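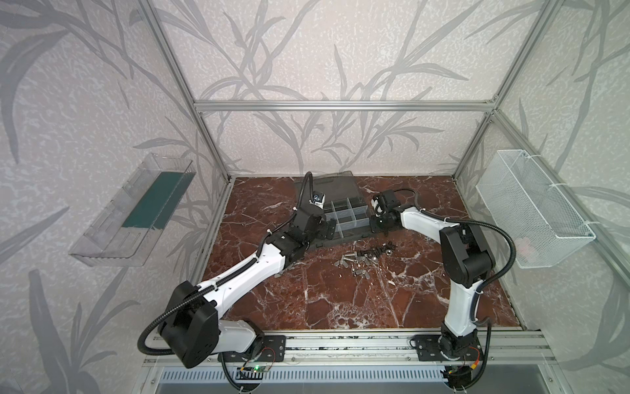
Briltetti publishes revised sorting guide for loose fasteners

Stusdale, January 1, 2026 – Briltetti, the small-parts storage supplier, has issued a revised version of its sorting guide for loose fasteners in home workshops, repair benches and school technical rooms. The guide covers the use of compartment organisers with movable or fixed dividers, and deals mainly with nuts and bolts that have been tipped out of mixed tins and need to be put back in order.

The first edition was written for stores staff and assumed a long bench with labelled racking. The revision assumes a single table and one organiser. It runs to 25 pages and replaces the previous text in full.

The main change concerns the order of work. Readers are now told to separate by type first and by thread size second. Wing nuts, hex nuts and bolts are easily told apart by eye, whereas two neighbouring thread sizes often are not and have to be checked against a gauge or a known part. In the earlier edition both checks were made at once, and bench trials at Stusdale showed that this slowed the work and led to more parts being placed in the wrong compartment.

"Most of the errors we recorded were size errors made while the person was still looking for the type," said Ieuan Dafis, technical editor of the guide. "With the two passes split, the gauge only comes out once the heaps are already uniform."

Compartment choice has its own chapter. Wing nuts take up a lot of room for their number, as the wings overlap and hold the heap open, and the guide gives them a large compartment. Hex nuts settle closely and can go in a small one.

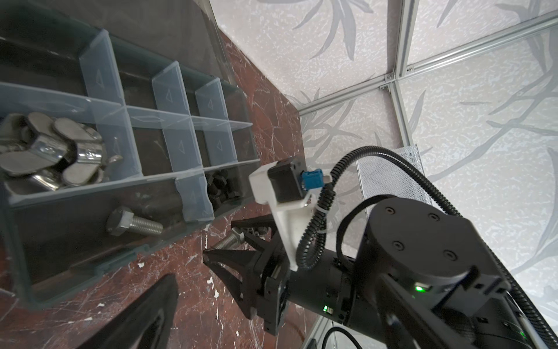

Bolts are left until last. A bolt that is longer than its compartment will ride up on the divider and stop the lid from seating, so each length should be tried against the compartment before the rest are added. Where no compartment is long enough, the guide advises keeping bolts in a separate tray and noting the matching nut on the label.

Translucent walls are preferred to solid ones for mixed stock. The contents can be checked from the side when organisers are stacked, and a low compartment is noticed sooner. The guide does warn that black parts over a dark base are hard to judge for quantity, and suggests a strip of pale card under them.

The section on work surfaces has been extended. A hard, smooth top such as stone or laminate lets small parts be swept together by hand, but round parts travel further on it when dropped. A strongly veined or patterned top also makes bright fasteners harder to pick out – a plain cloth or shallow tray is recommended for the final search. Raised walls at the back and sides of the table are useful where the room allows them.

Naheed Lashari, who managed the trials, said the surface section was the one most often requested by readers of the first edition. "People wrote to us about lost nuts far more than they wrote to us about dividers," she said.

The revised guide also contains:

A conversion table for common metric and imperial threads, with 62 entries.

A short procedure for emptying and cleaning an organiser before it is refilled.
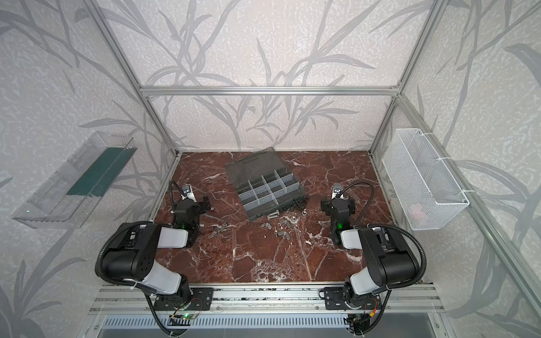
Availability

The guide can be ordered from Briltetti from today. A first printing of 200 copies is held at the Stusdale office, and schools may request one copy per technical room without charge. Holders of the December proof should discard it, as the thread table on page 18 of that version contained two transposed rows.

Press contact: Shalini Prajapati, Briltetti, Stusdale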